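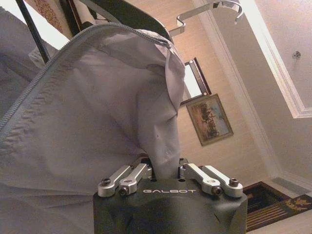 Robot tries its hand at hotel room work

Hotel staff and local businesses were invited to see a robot at work in a furnished guest room in April, at a demonstration arranged by Fosar, a firm that advises small hotels on equipment.

The visit was open to anyone who had put their name down in advance. People came up in groups of 6 and stayed for as long as they liked, with the sessions starting at 10am and going on until late afternoon.

The robot has a two-sided metal gripper with a small camera close to it. Fosar wanted it shown among ordinary bedroom furniture, on carpet and near a made-up bed, as most visitors had only seen such machines in warehouses or on film. One of the items used was a light grey garment bag with a long zip. Thin cloth is harder for a gripper than a box or a bottle, as it folds differently each time it is picked up.

Corentin Bodin, who organised the day for Fosar, said hotels often asked him whether a robot could make a bed.

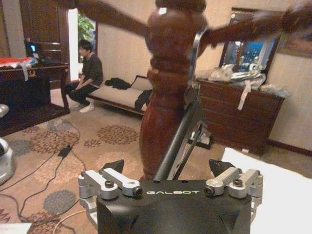
"I tell them to come and watch first," he said. "Then they usually ask about something smaller, such as moving bags or clearing a surface. Those are better questions."

Among the visitors were housekeeping managers from the Manano, which has 100 rooms, and a party from Sial, a laundry firm that serves several hotels in the area. Their questions were mostly about speed, noise and what happens when a guest leaves belongings on the floor. Mr Bodin told them that a person would need to be on hand for any trial.

Cost was also raised. Fosar did not give a price and said it was too early to talk about hiring or buying.

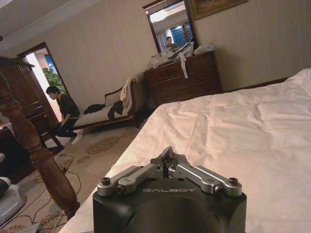 The firm received 345 requests for places and could not meet them all. It plans to hold 3 further sessions later in the year, one of them at the offices of Climard, where there will be space for larger groups. Those who missed out this time will be offered places first.

Visitors were asked to fill in a short form before they left, saying which jobs in their own buildings they would most like to see tried. Fosar will send a summary of the answers to everyone who attended.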